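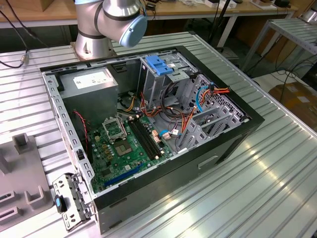 Krystyna Pawlak wrote to me in March that I should stop teaching the arm to find screws and first teach myself to put the computer in the same place two times. She was right, and I lost most of the winter before I agreed with her. Her whole comment was longer and had also some remarks on my cables, to which I come further down.

This page is the collected tips from Pusel, the arm which takes old desktop computers to pieces in our shared workshop in Skestthorpe. I write them in the order in which I needed them. Some are for people with a robot, some will help anybody who opens a computer on a table.

The table

We work on ribbed aluminum. The grooves take small screws very well, and then you do not find them. Before you open a case, lay a strip of masking tape over the grooves on the side where your hands are, and take it away in the evening with everything that sticks to it. A magnet on a stick is fine for the steel screws. For the little brass standoffs it does nothing.

Clean the ribs with an old toothbrush and a vacuum cleaner. Compressed air only moves the dust to your neighbor.

A tower lying on its side is more stable than a tower standing, also for work by hand. Take off the side panel before you bring the case to the arm, and put the panel far away. I left one leaning on the leg of the table, and I kicked it every time I went to the emergency stop.

Placing the case

For a long time I put every case parallel to the table, because it looked correct. The arm did not like it. When I turned the case so that it lies diagonally, the wrist could reach the far corners without folding itself. Try a few angles with the motors switched off, moving the arm by hand, and look which corner is the hard one. With us it is always the corner behind the drive cage.

When you have found a good angle, mark it. I used two short pieces of tape in an L shape for the first corner, and later screwed a stop there. Tape moves when it gets warm. It moves very little, but one millimeter is enough to miss a screw head.

Do not clamp on the painted outside shell. It bends, and everything inside bends with it by a small amount. Clamp on the steel frame, or only push the case against the stop and put a rubber mat under it. We do the second for all cases now.

Measuring from what

My first program measured all positions from the outside corner of the case. This was a mistake which cost me the most time. The shell has its own play against the frame. Now we measure from the screws which hold the motherboard, and everything else comes after. Two points are enough if they are far from each other. Take three if the board is old and has a curve.

Write the numbers on paper also. Our paper for the most common model has the distance between the two points, 247 millimeters, in red ink, and when the camera says something different I stop and look with my eyes before I do anything else.

Hovering height

Give the arm a waiting position above the back edge of the case and make every movement begin and end there. I was too proud for this and sent the arm directly from one part to the next. It took a cable with it. The waiting position costs a second or two for each part, and I do not miss them.

Choose the height by the tallest thing in the case, which is usually the drive cage, and then add your hand lying flat on top. If your hand does not go between, it is too low.

Order of work

The order we have after many changes:

Processor first, if there is one. We take it out by hand, lever up, bracket up, chip straight up, into a foam box. After this the empty socket is open, and the pins or contacts are very easy to hurt, so nobody leans over the board with a sleeve. Close the bracket again if the board shall be sold. For boards that go to recycling we leave it open as a sign that the chip is out.

Then the drive brackets. The plastic latches are made for fingers. On the ones we get they are often blue, and the camera finds blue much easier than it finds gray on gray, so I let the program look for this color first. An old latch breaks if you pull it quickly. Press, wait a moment, then slide.

Then the memory. Open the latches at both ends of the slot completely before you lift. If only one side is open the module comes up like a seesaw and the arm believes it has finished.

Then the expansion cards, then the power supply, and the board at the end.

Many guides begin with the power supply. For a person with two hands it is maybe better. For an arm the supply is a good weight which keeps the case in its place, and I want it there as long as possible.

Cables

Krystyna's remark was that I treat cables as if they were painted on the case. In my first drawings they did not exist at all! In a real case there is a bundle going from one side to the other, a thin fan wire hanging where you do not expect it, and every computer has them in a different way, also when the model is the same.

What we do now: a person goes through the case for one minute before the arm starts. Unplug what can be unplugged. Fold the loops out over the edge, or hold them with a paper clip on the sheet metal. Do not use cable ties for this, you will only cut them again ten minutes later, and the cut pieces fall into the fan.

Pull at the plug, never at the wires. The big connector on the board has a clip on one side which must be pressed while you pull. I have seen strong people lift a whole motherboard with it.

The cables of the arm itself are another matter. Lead them along the back of the table, with enough slack for the widest turn, and make the widest turn once, slowly, while you watch. What lies on the floor should be put together in one place and covered. I write this here partly as a reminder for me, as our floor is not a good example.

Fixtures and small holders

Print or cut your own holders for parts that come out. A plate with square posts and U-shaped notches holds more kinds of parts than a holder which is shaped for one. I made eleven beautiful holders for one drive bracket from one manufacturer, and then came other computers.

Gray plastic on gray aluminum is difficult for a camera. If I made them new I would take orange. You can also put a sticker on each post, it helps enough.

Give the holder a fixed place on the table, the same as the case. A removed bracket can lie free next to the case for a moment, but write into your program that it waits until the bracket is away.

Screws

Take a bit which is good, and a new one earlier than you think. Ours are from Kragh and I change them after 60 cases. Before that I changed them when they slipped, and then the screw was already destroyed.

Case screws and drive screws look alike and have different threads. Two cups, with one screw glued on the outside of each.

For a screw that does not turn: first tighten it very slightly, then loosen. A wide rubber band between bit and screw works for the hand but never for the arm, the rubber comes up with the bit and goes everywhere.

Set the torque limit low and let the arm give up. A person comes with a screwdriver and solves it in five seconds. I spent two weeks on a program for stubborn screws and I have deleted it.

Safety, short

Pull the plug of the computer and press its power button once before opening. Do not open the power supply, not with the arm and not by hand. Sheet metal edges inside cheap cases cut like paper does, so thin gloves. The stop button must be reachable from where you stand when you put in the case, and you should press it every week to see that it still works.

What it cost

People ask, so: the aluminum profiles, the controller and all the small parts came to 1747 euros, without the arm, which we got used from Clarnby. The biggest surprise was the cheap parts, some 198 euros only for connectors, bits and cable. I had written thirty in the plan.

Keep a box under or next to the table for the empty shells and packaging, and empty it before it is full. Flatten the cardboard the same day.

If you have a better way for the plastic latches, please write it in the comments. I have tried warming them with a hair dryer and I am not sure if it helps or if I am only more patient when I hold it. The next thing I want to test is a softer fingertip for the memory modules, 3 millimeters of silicone, with the edges cut round.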